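La responsable de soporte de Pukari lleva meses migrando informes, y lo primero que aclara es que no se fía de los folletos. «Todas las bibliotecas de hojas de cálculo dicen ser rápidas», comenta. «Luego abres un libro con 74 pestañas y a ver qué pasa.»

## La prueba

Su equipo comparó Skardale con Grabowska, el componente que ya tenían instalado.
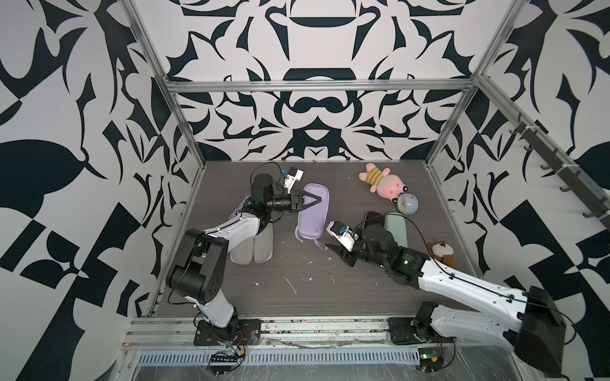
El archivo de referencia tenía 263 columnas y bastantes fórmulas anidadas. Skardale lo escribió sin quejarse, pero al releerlo perdió los formatos condicionales. «El proveedor lo llamó comportamiento esperado. Esperado por ellos, supongo.»

Tampoco le convence la licencia: 600 euros por servidor, y las actualizaciones mayores van aparte. 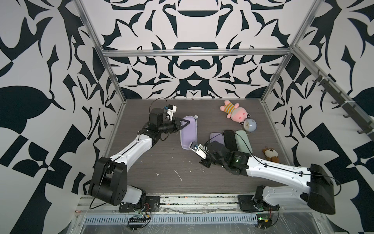 **¿Merece la pena cambiar de biblioteca?**

Depende de cuántas macros heredadas haya. «Con las nuestras, yo no lo haría antes de septiembre, y quizá tampoco después.»

Sobre Dradska, el conversor que acompaña al paquete, es más seca. Promete 1000 libros por lote; ella pide ver el registro de errores antes de creérselo.

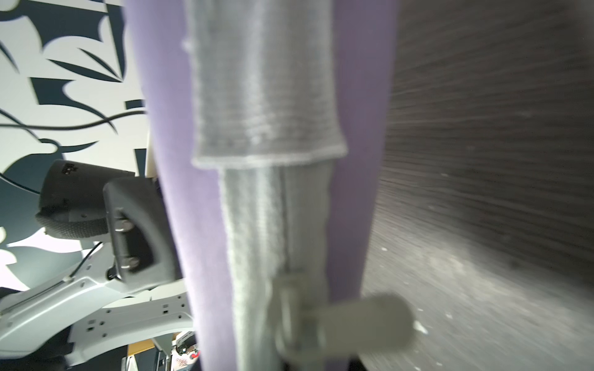
## Lo que queda pendiente

Falta probar las tablas dinámicas con orígenes externos. «Me han dicho que funcionan. Ya me lo dijeron de los formatos.»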